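Counting the missing: a sceptic on the voter roll figures

Menaka Sivakumar has read the Triltgate report three times and likes it less each time. The report, put out ahead of the Nundness council elections, claims that 1,544 residents could be turned away under the new address rules. She has spent most of her working life on electoral registers, and she does not trust the number.

"I believe there's a problem," she says. "I don't believe that figure. They asked 529 people, scaled up the answers and printed the result as if somebody had stood at the door with a clicker."

The rules ask voters to show a document with their current address. People who move often, or who rent a room without their name on a bill, are the obvious losers. Sivakumar accepts that much. What bothers her is how the report defines a person at risk.

"If you moved in January and hadn't changed your bank letters yet, you went in the pile. Well, that's half the people I know. Most of them sort it out inside a month. Some won't, and I'd like to know how many, but the report doesn't ask."
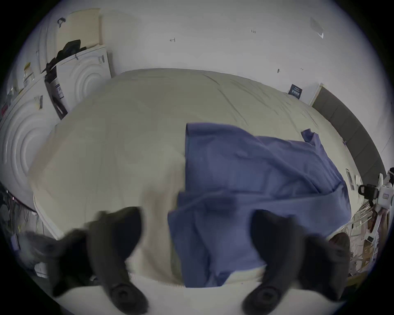
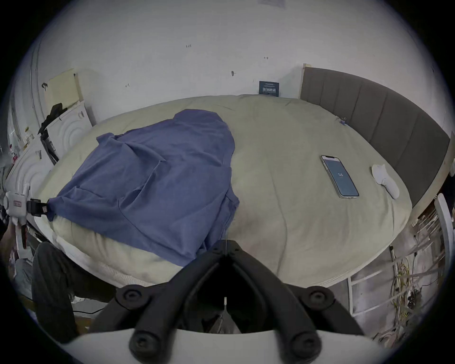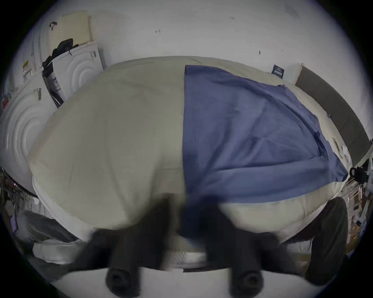
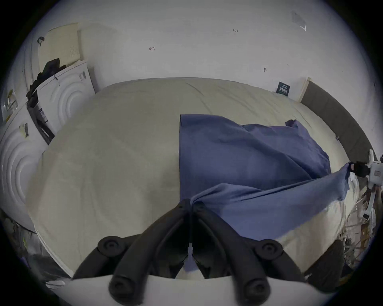 A bed with a pale cover and something blue lying on it, in all four pictures.

She is no kinder to the council. Its answer to the report was a promise of 20 advice sessions, spread across the town and the villages out towards Vilela. The one in Prudow was listed for a weekday morning.

"Who is that for? If you're on shifts and renting a back room, you are at work or you're asleep. I asked what they'd count as a success and was told they would 'monitor engagement'. I've been hearing that for 30 years and I still couldn't tell you what it means."

I put it to her that picking holes in the report helps those who would rather do nothing. She has heard this before and plainly doesn't enjoy it.

"It might," she says. "But if the number falls over - and it will, the first time anybody checks it - then the whole complaint goes down with it. I'd sooner have a small number I can defend."

Her own suggestion is dull, she admits. Polling staff should write down every person sent away, the reason given, and whether they came back. The present form has a box for the first of these and no space for the others.

Would the council agree to it? She pulls a face.

"They'll say it's too much paperwork. It's one extra line on a form. I've offered to draw the line myself."

The last time she wrote to them about it, the reply thanked her for her interest in recycling.

Recent items
Nundness boundary review: what changes for Prudow
Postal vote deadlines explained
Triltgate defends its survey methods
Who can ask for a recount?
Letters: polling stations and parking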